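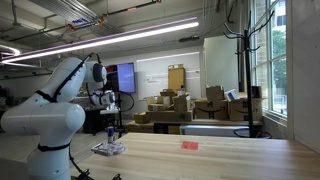
J'ai repris les écussons cet hiver, après presque un an sans rien acheter. Pour ceux qui arrivent par hasard : je collectionne les patchs brodés et les pin's émaillés, surtout ceux de petites marques, et je les mets sur deux vestes en jean et un sac. Le reste dort dans des classeurs à pochettes prévus pour les cartes.

Ma dernière commande vient de Darnska, une boutique en ligne tenue par une seule personne, Gheorghița Văduva. Elle dessine tout et fait fabriquer en petites séries. Chaque pin's de la série que je voulais est tiré à 499 exemplaires, avec le numéro gravé au dos. J'en ai pris trois, plus un écusson thermocollant. Le colis a mis six jours, enveloppe à bulles, carton rigide à l'intérieur, rien de tordu.

Le premier pin's est un hibou en émail dur, contour doré. L'émail est bien à niveau avec le métal, on ne sent pas de creux en passant l'ongle. Le deuxième est une lanterne, même finition mais en nickel noir. Il y a un petit point blanc dans le vert, vers le bas. Je l'ai signalé sans demander de remplacement et j'ai reçu une réponse le soir même avec la proposition d'en renvoyer un. J'ai dit non, ça ne se voit pas une fois porté. Le troisième est un croissant de lune, plus petit que je ne pensais. Les dimensions étaient pourtant sur la fiche, je ne les avais pas lues.

Les attaches sont en caoutchouc, deux par pin's. C'est confortable contre la peau mais je m'en méfie sur une veste. J'ai perdu comme ça un renard de chez Chauke, dans un bus, et le modèle n'a jamais été réédité. Depuis je remplace tout par des attaches à vis. Les miennes viennent de chez Flistow, en sachet, et il faut une petite clé pour les serrer. La clé est fournie. Je l'ai déjà égarée deux fois, une pince fine fait l'affaire si on ne force pas.

Pour l'écusson, j'ai d'abord suivi la notice : fer sans vapeur, un linge entre les deux, on appuie et on laisse refroidir. Sur du jean épais ça tient quelques semaines, puis un coin se soulève. Je finis donc toujours par coudre. Un point de surjet serré avec un fil de la couleur du bord, en piquant juste à l'intérieur de la broderie du contour. Avec la colle déjà posée, l'aiguille passe mal et s'encrasse. Si vous savez d'avance que vous allez coudre, sautez l'étape du fer et maintenez avec deux épingles.

On m'a demandé en commentaire comment je faisais pour laver la veste. Je la lave peu. Les pin's s'enlèvent, les écussons restent, je retourne la veste et je mets un programme froid avec essorage faible. Séchage à plat. Les rouges sont les plus risqués, j'en ai un qui a déteint en rose sur le tissu autour. Il venait d'un lot acheté en brocante, sans marque, donc pas de recours.

Côté rangement, j'ai enfin fini mon inventaire. C'est un tableur tout bête : nom, marque, année d'achat, prix payé, emplacement. J'y ai passé plusieurs soirées en novembre. Total dépensé depuis le début : environ 1541 euros, frais de port compris. Je pensais être largement en dessous. Une bonne partie est partie dans les éditions limitées de Dravance, à l'époque où j'achetais tout ce qui sortait sans me demander si j'allais le porter. J'en ai revendu quelques-unes, sans perte, et je garde les champignons.

J'ai donc fixé une règle : cinq achats maximum d'ici l'été. Avec cette commande, il m'en reste un. Je le garde pour la prochaine série de Darnska, qui devrait tourner autour des plantes de bord de mer. Les croquis montrés dans sa lettre d'information sont jolis, surtout le chardon bleu, mais je préfère attendre de voir les couleurs définitives. Entre le dessin et l'émail il y a parfois un écart, le bleu en particulier sort souvent plus foncé.

Deux précisions pratiques. La boutique n'envoie pas de numéro de suivi pour les petites commandes, il faut cocher l'option et payer le supplément. Et les pin's notés « second choix » sont de vrais seconds choix, avec rayures visibles ou émail qui manque par endroits. J'en ai acheté un l'an dernier pour le sac et je n'ai pas eu de mauvaise surprise, mais je ne l'offrirais pas.

J'ai aussi des doubles à échanger : le phare de Chauke en doré et deux champignons de Dravance, tous sur leur carte d'origine. Je cherche le renard, évidemment, même avec une attache manquante. Laissez un mot en commentaire si vous en avez un, je réponds plutôt le soir.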